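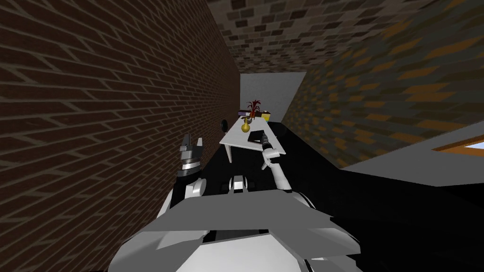

Wenceslao Hinojosa 在上一篇文章下留言认为，家庭规模的双臂机器人项目应当先把实物装起来，再谈仿真；仿真里抓得住的东西，到了真桌子上多半抓不住，花在虚拟房间里的晚上，不如用来拧螺丝。该意见有其道理，留言区亦有数位读者附议。本文拟就此作一正式答复，并借此说明 Mutham 项目现阶段的工作安排。

Mutham 是本人在 Trotwood 共享工坊进行的双臂桌面机器人自制项目，于今年九月立项。项目目标较为有限：机器人立于桌旁，将桌上的一件物品移至指定位置，过程中不碰倒其他物品。项目不涉及行走，不涉及语音，亦不涉及人脸识别。曾有读者询问能否泡茶，答复为暂不列入计划。

一、关于先仿真后实装的考虑

工坊的重型工作台实行预约制，每次占用结束后须清空台面。对于需要长期固定底座的机器人而言，该制度意味着每次调试均须重新安装、重新找平、重新标定相机与底座之间的位置关系。立项初期曾按 Hinojosa 所主张的顺序执行，即先装实物。两周之内，可用于实际调试的时间极少，大部分时段消耗在搬运与标定上。底座有一次未锁紧，右臂展开时整机前倾，幸有人在旁扶住，仅肘部外壳出现裂纹。该外壳现已重新打印，裂纹件留作样品，存放于工坊零件柜下层，标签为“勿用”。

此后工作顺序作了调整。抓取动作先在 Gindden 仿真环境中编写、运行和筛选，通过者方可排入实物调试清单。仿真在家中的旧台式机上进行，不占用工坊时段，夜间亦可连续运行，唯风扇噪声较大，已移至走廊。

二、仿真场景的搭建

场景采用砖墙走廊，中间置一张白色长桌。桌上物品有植物、花瓶、书和盒子，形状差别较大，有的细高，有的扁平，有的一碰即滚。选择这些物品的理由是家中常见，且各自对应不同的抓取困难。花瓶瓶颈细、瓶身圆，夹持位置稍有偏差即会转动；植物叶片散开，碰撞检测耗时较长；书平放在桌面上，几乎没有可供手指伸入的缝隙。

现阶段的测试对象为黑色封面的那本书，由右侧夹爪执行，左侧夹爪张开待命，不参与动作。有读者曾建议双臂同时操作，一侧按住，一侧抽取。该方案在理论上更为稳妥，但两臂轨迹的协调会使故障原因难以辨别。在单臂动作稳定之前，双臂方案暂缓。

平放书本的抓取尝试过若干做法。最初采用自上而下的夹持，夹爪张开宽度不足以跨过书的短边，即行放弃。继而尝试从侧面水平插入，指尖与桌面发生接触，仿真器判定为碰撞并中止动作。目前采用的做法分两步：先以指尖推书，使其一侧略微伸出桌沿；再从桌沿下方与书面上方合拢夹持。推的方向与力度对结果影响很大。推得太轻，伸出部分不够；推得太重，书直接落地。

书的摩擦系数是另一处反复修改的参数。初始值取自 Gindden 的默认材质，书在桌面上滑动的表现近于冰面。后以家中一本旧字典在餐桌上作对照，用弹簧秤拉动，读取开始滑动时的数值，再换算填入。餐桌与仿真中的白桌材质自然不同，该数值只能作为起点使用，待工坊台面实测后再行修正。

三、运行结果

上述推移加夹持的动作共运行 2,000 次，每次对书的初始位置与朝向作随机扰动，其中失败 173 次。失败记录已逐条归类。占比最大的一类为推移过程中书发生旋转，书角先行越过桌沿，夹爪合拢时只夹住一角，提起后滑脱。第二类为书未推到位，夹爪合拢落空。另有少量记录原因不明，表现为夹爪已经合拢、书亦在指间，提起的瞬间却弹飞出去。经查阅日志，此类情形多与仿真步长有关，缩短步长后大部分消失，运行时间则相应变长。

需要说明的是，该结果不能直接用于推断实物表现。Hinojosa 的留言在这一点上完全正确，本人无异议。仿真中的指尖是理想的刚性面，实物指尖贴有硅胶片，受压变形；仿真中的关节即时到达指令角度，实物关节存在齿隙与延迟，肩部尤甚。仿真成绩的用途在于淘汰，即剔除连理想条件下都无法完成的动作，以免将其带到工坊浪费时段。从侧面插入的方案即因此未占用任何实机时间。

四、实物部分的进度

为避免读者误认为项目已全部转入虚拟，现将实物进度一并通报。

躯干框架已完成切割与试装，采用铝型材，内部留出走线槽。初版走线槽位于背侧，插拔接头时须将整机转向，极为不便，已改至侧面。右臂的肩、肘关节已安装并通电，可按指令运动，肘部在特定角度有轻微异响，拆开检查后发现为垫片漏装，补装后消除。左臂仍缺腕部轴承。该轴承向 Barajas 订购，首批到货的型号内径偏大，已退回，换货尚在途中。Barajas 方面对退换事宜处理及时，沟通无障碍，责任在于本人下单时抄错了图纸上的一行。

夹爪为第 2 版。初版手指较长，末端刚度不足，夹持较重物品时向外张开。第 2 版缩短了手指，并在内侧加了加强筋。指尖硅胶片以双面胶固定，数日后边缘开始翘起，拟改用卡槽结构，图纸已画出，等待打印机空闲。工坊的打印机近期排队较长，凡急需零件者请自行提前登记，勿在留言区托本人代打。

控制部分，仿真与实物使用同一套动作描述文件，仅在最末端切换输出对象。这样做的好处在调试中已有体现：仿真中修改过的推移距离，可原样用于实机，无须手工转抄。坏处同样存在。某次输出对象切换遗漏，本应发往仿真的动作发到了实机，右臂在无人准备的情况下抬起，将台上的一盒螺钉扫落在地。此后在实机侧增设了物理使能按钮，未按住时电机不上电。建议从事类似制作的读者在第一天即安装该按钮。

五、对留言所提具体问题的答复

关于是否应当直接购买成品机械臂。成品臂在精度与可靠性上均优于自制，本人并不反对购买。本项目的经费与兴趣均在制作本身，故维持自制方案。

关于仿真场景为何不照工坊原样搭建。工坊台面物品日日更换，照样搭建后很快即与实际不符。桌面高度与机器人站位则应与实物一致，现已按工坊预约台的尺寸作了核对。墙面与地面对抓取结果没有影响，未在其上投入时间。

关于相机。现阶段仿真中直接读取物品位姿，未经视觉识别。此为有意简化。识别误差一旦引入，推移不到位的那一类失败预计会明显增多。视觉部分将在单臂动作于实机上跑通之后接入。

关于能否公开动作描述文件。待注释整理完毕后可以公开。目前文件中有大量临时变量，命名随意，部分以晚餐菜名命名，不宜示人。

六、后续安排

2023年12月1日已预约工坊的重型工作台，当日进行右臂推书的首次实机测试。测试用书为前述旧字典，另备一本较薄的画册作为对照。测试步骤为：固定底座并找平；核对桌沿位置；以低速执行推移动作，不夹持，仅测量书的伸出长度；长度符合要求后再执行夹持。全程由一人按住使能按钮，不得兼做其他事务。地面铺软垫，以防书脊摔坏。

Hinojosa 如有时间，欢迎届时到场。留言中提到的弹簧预紧方案，本人拟在测试间隙当面请教，图纸若能一并带来则更好。其他读者到场参观亦可，请勿将饮料置于工作台上，并于进门时在登记簿签名。

测试数据将连同失败记录一并发布于本博客。腕部轴承如在测试前到货，左臂的安装情况亦在同一篇文章中说明。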